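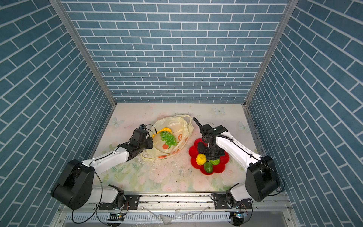
Ticket: Dumpling dough keeps tearing
Product: Pemon stand mixer, bought 2022
Status: Waiting on customer

5/9/26, customer wrote:
Hello again, and thank you for being so patient with me! I used 600 grams of flour like the recipe card says, let the dough rest 90 minutes under a towel, and it still split when I folded the wrappers. My March batch was lovely, so I'm stumped.

Support replied:
Oh, what a shame after all that kneading! Could you try speed 2 with the dough hook, and add the hot water a spoonful at a time? Some flours are thirstier than others (did you switch brands since March, by any chance?). Let us know how the next batch folds and we'll keep this ticket open for you.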